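# The Feel of a Good Squeeze

*A long week comparing hand-held grippers in Delldale*

There is a point, usually late on the first afternoon, when your hand stops believing it is a hand. I had been warned about this before I drove out to Delldale, and I had nodded politely and assumed it was the sort of thing engineers say to visitors. Then I reached for my coffee during a break, slowly, with my thumb and forefinger held stiffly apart like a pair of salad tongs, and came at the mug from the side. The two people sitting across from me didn't even look up. They had both done it themselves that morning.

I had come to spend a week with the folks at Bernow, a small firm that tests hand-held grippers for other companies. If you haven't met one, a hand-held gripper is pretty much what it sounds like: the business end of a robot arm, taken off the arm and given a handle, so that a person can pick things up with it. The motions get recorded, and later on a robot with the same kind of jaws can be trained from them. The idea has been kicking around for a while and there are now a fair number of designs to choose from, which means there are a fair number of people who have bought the wrong one.

Bernow's customers are mostly those people, or people who would very much like to avoid joining them. A warehouse outfit, say, that wants to pack cosmetics. A lab that needs to move little vials from one rack to another all day long. They send in a list of what they want handled, and Bernow spends a week or two squeezing, dropping, twisting and swearing, and then sends back a report. I read several of these reports over dinner at my motel, and I can tell you that they are drier than the sandwiches were, but there is a good deal of hard-won wisdom in them if you are patient.

The week I visited, the job was a comparison of 3 models, or three, as my editor will have it. There was the Grostitz, a heavy and serious piece of equipment with a trigger so stiff that I thought at first it was broken. There was the Yu, which is light and quick and feels a bit like a toy until you try to do something delicate with it and discover how well it behaves. And there was a prototype without a name, referred to around the building only as the 604, after the number on its drawings, that had arrived in a padded box with a polite letter asking everyone to please be gentle.

I was allowed to use all of them, the 604 included, and I was as gentle as I know how to be.

## Weight, and where it sits

You would think the first thing a person notices about a gripper would be its jaws, and I did spend a while opening and closing them, the way you kick the tires on a used car. But what you're left with at the end of a session is the weight, and mostly where that weight sits. The Grostitz carries its motor housing far back, behind the wrist, so that the nose wants to float up. This is lovely for about the first twenty minutes of reaching down into a box, and a nuisance for everything else. By lunch I had a sore spot at the base of my thumb that stayed with me until the weekend.

The Yu goes the other way. Almost everything is up front, close to the fingers, and although it is much the lighter of the pair it dips forward if you let your attention wander. The testers at Bernow preferred it anyhow. They said that a gripper that droops tells you it's drooping, and you correct for it without thinking, while one that floats will fool you into missing low objects by a hair. I repeated this later to a friend who builds furniture and he said the same was true of hand planes, so perhaps it is one of those facts that lives in several trades at once.

As for the 604, it is balanced so nicely that I forgot to take notes on it for most of a morning.

Then there is the question of the cable. Every one of these devices has some way of getting its data out, and on the models I tried it was a cord out of the back, and I came to have strong feelings about those cords. A stiff one pushes on your wrist like a small impatient child. A soft one behaves well but finds its way under whatever you're about to set down. Bernow keeps a whole drawer of replacement cables in different lengths and jackets, and swapping them is the first thing they try when a customer complains that a gripper is tiring to use. More than once, I was told, that has been the whole repair.

## One hand is easy

Plenty of grippers do fine on their own. You can sort bolts with a single Grostitz all day and, sore thumb aside, you'll have no complaints. The trouble begins when you pick up a second one, and most jobs worth training a robot for do need a second one eventually – somebody has to hold the bag while somebody else fills it, so to speak, and in this case both somebodies are you.

The testers have a set of chores for this. There's folding a washcloth, and taking the lid off a jar, and passing a pen from one side to the other, which sounds like nothing and took me 10 tries. (I had the pen upside down on the one that counted, but they counted it.) There is also a chore with a zipper that I would prefer not to discuss.

What you learn very fast is that your own two hands have been quietly cheating all your life. They bump into each other. They brush knuckles, and slide along each other's edges, and one feels through the object what the other one is doing. With a gripper in each fist you lose nearly all of that, and what you get in exchange is a pair of bulky noses that must not touch. I found myself working in turns, left and then right and then left again, like someone carrying a sofa down a staircase with a nervous partner.
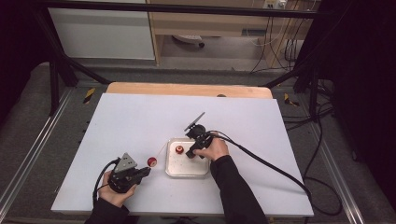 Small round things are the great leveler in this business. A block will forgive you, and a washcloth will forgive you practically anything, but a ball wants to be held at its widest part and lets you know right away if it isn't. You close the jaws a touch too high and it squirts out the bottom; a touch too low and it climbs. With a little red ball pinched in the left jaws, just clear of the white board, and the right gripper pointed down at the shallow tray where a short red piece is standing, you have most of the difficulty of the whole field within a few inches. The left hand has to keep its squeeze perfectly steady while all your attention is over on the right, and the instant you think about the right, your left hand has ideas of its own. A tray with a raised rim makes it harder still, as anything you bring over has to go up before it comes down, and tired people forget the up.

I asked why the fuss over rims, and was told that rims are where the reports get written. Any gripper can put an object down on an open table. It takes a good one, with slim enough fingers and a trigger that lets go cleanly, to put that object down beside a wall without scraping the wall or knocking over its neighbor. The Yu did this well. The Grostitz did it too, in experienced hands, though in mine it sounded like someone parking a truck. The 604 released so softly that at first I wasn't sure it had let go at all, and I stood there for a long moment, holding nothing, waiting for permission to move.

## What the trigger tells you

If I have a complaint about all of these devices, and I suppose a week earns me one, it's that they say so little back. You squeeze, and the jaws close, and after that you are going by eye. The Grostitz gives you something through that stiff trigger of hers (everyone at Bernow calls it "her," and I've caught the habit), a kind of firmness that builds as the fingers meet the object. I had cursed that trigger on the first day. By the fourth I was missing it whenever I switched to something else, in the way you can come to miss a creaky door.

The Yu has a spring so light that the first thing you know about having gripped too hard is the dent. We went through 2 paper cups before I got the hang of it. The people at Bernow have asked the makers for a heavier spring as an option, and they are hopeful, and in the meantime there's a rubber band that lives on one of the test units and does a surprisingly decent job.

I should say that there was no winner, which disappointed me more than it did anyone else in the building. The report that went out at the end of the week recommended the Yu for the customer at hand, who packs small and light goods into divided trays, and it recommended it with the rubber band, described in much more respectable language. For somebody moving heavier parts it would have gone the other way. The 604 was sent home with over a dozen pages of remarks, nearly all of them friendly, and a request to please see it again in June, once the makers have done something about the handle, which gets slick when your palms are warm.

On my last afternoon they let me run through the whole set of chores once more, both hands, with the Grostitz. I got the pen across on the second try. I got the jar lid off and, after a certain amount of muttering, back on. Then I packed up my things, drove the long way out past the Delldale reservoir, and stopped for gas, where I reached for the receipt with my thumb and forefinger held stiffly apart and came at it from the side.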